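Depuis décembre je travaille chez Drurnau, à l'atelier de Murgate, et ma famille me demande souvent ce que font les robots à ma place. Je vais essayer de l'expliquer, avec mon français qui n'est pas encore parfait.

Avant, nous étions six à la table de tri. On prenait les pièces, on les rangeait, et le soir j'avais mal au poignet. Maintenant deux bras travaillent sur cette table et moi, je prépare les objets et je note les erreurs.

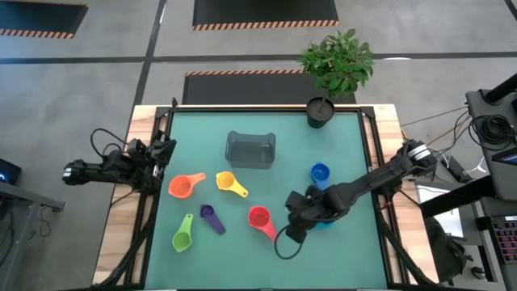
Les deux bras, les tasses à mesurer et le bac transparent.

Mon collègue Vaughan Costigan a passé 31 ans dans le métier. Il m'a dit qu'il regrette surtout les conversations - quand les mains sont occupées, on parle plus facilement. Je le comprends. Aujourd'hui chacun regarde son écran et on se parle à la pause.

Mon poignet va mieux, c'est vrai. Mais j'ai dû apprendre beaucoup de mots nouveaux, et deux personnes de l'équipe sont parties à l'entrepôt de Phelan. Elles n'ont pas vraiment choisi. La formation suivante commence lundi et je n'ai pas encore lu le manuel.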